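Search this site Search Go

Visit to the Lonwood open day

Last updated March 2026

The Lonwood paper mill opens to the public once a year, and this year I went with my sister-in-law. We took the early bus from Jalladau, which stops at the bottom of the mill road. From there it is a steep walk of 14 minutes, and there is no sidewalk for the last part, so wear proper shoes.

Entry is free but you sign in at the gate and get a paper badge. Groups are limited to 25 people. Ours was led by Dace Rozīte, who runs the second shift. She took us first to the pulp hall, where old cotton offcuts are soaked and beaten. It is very loud in there and the ear plugs they hand out are worth using. She stopped at each vat and then repeated everything outside for those who had missed it.

The drying loft is up two flights of stairs. Sheets hang over lines in the old part of the building, and the shutters are opened or closed by hand depending on the weather. The mill makes drawing paper in three weights. The heaviest is sold mostly to printmakers in Irkus. 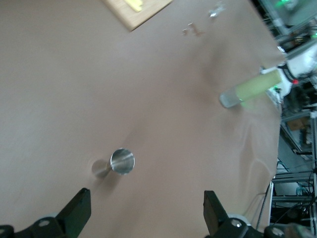 Eglė Krūmiņa
Travel contributor

After the loft there was a break of half an hour. The canteen had pea soup, rye bread and a plum cake that ran out before our group got to it. Coffee was included. Card payments were not working, so bring cash.

The afternoon part was a talk by Žydrūnas Mockus on watermarks. He passed around sheets from over 19 different mills and let us hold them up to the window. The oldest one had a crowned fish on it. He did not know which town it came from and asked us to write to him if we ever found out.

The shop is by the exit. Seconds are sold by weight and are good value if you don't mind a rough corner. I bought a bundle of the middle weight and a small notebook bound by Paulauskas.

The next open day is planned for December, when the loft will be closed. The last bus back leaves from the same stop at the bottom of the hill.

3 comments 14 shares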